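Flechtsommer in Lodby: Wir machen weiter!

Was für ein Kurs! Im Juni haben wir zum ersten Mal einen ganzen Nachmittag nur dem Flechten gewidmet, und der Andrang war so groß, dass wir zwei Tische aus dem Nebenzimmer dazustellen mussten. Viele hatten noch nie eine Weidenrute in der Hand und gingen abends mit einem fertigen Brotkorb nach Hause (manche ein bisschen schief, aber die stehen am schönsten auf dem Küchentisch!). 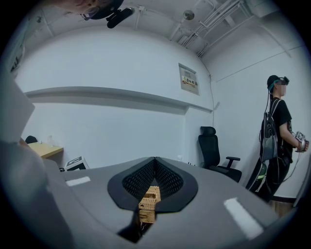
Besonders gut kam die einfache Leinwandbindung an, also immer abwechselnd vor und hinter der Stake entlang. Wer den Rhythmus einmal gefunden hat, mag gar nicht mehr aufhören. Für den Herbst haben wir uns deshalb den Boden mit Kreuz vorgenommen, dazu einen Zuschlagrand, und wer möchte, probiert sich am Henkel. Die Ruten kommen wieder von Dadura und werden vorher eingeweicht, ihr braucht nur eine Gartenschere, eine Schürze und ein altes Handtuch.

Ach ja, die Längen: Für den kleinen Korb schneiden wir die Staken auf 66 cm, für den großen auf 100 cm. Wer zu Hause schon üben will, findet bei Stodik im Laden auch kleine Bündel Peddigrohr, das lässt sich wunderbar biegen und verzeiht viel.
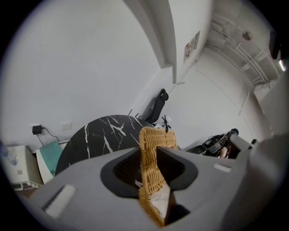

Hafþór Sveinbjörnsson schrieb uns nach dem Juni-Kurs, er habe den Rand dreimal wieder aufgemacht und beim vierten Mal vor Freude laut gejubelt, und ob wir bitte auch einmal etwas mit Deckel flechten könnten. Können wir! Der Deckelkorb ist fürs Frühjahr fest eingeplant.

Anmeldeschluss für den Herbstkurs ist der 30. September 2018, die Liste liegt im Usuga neben der Kasse.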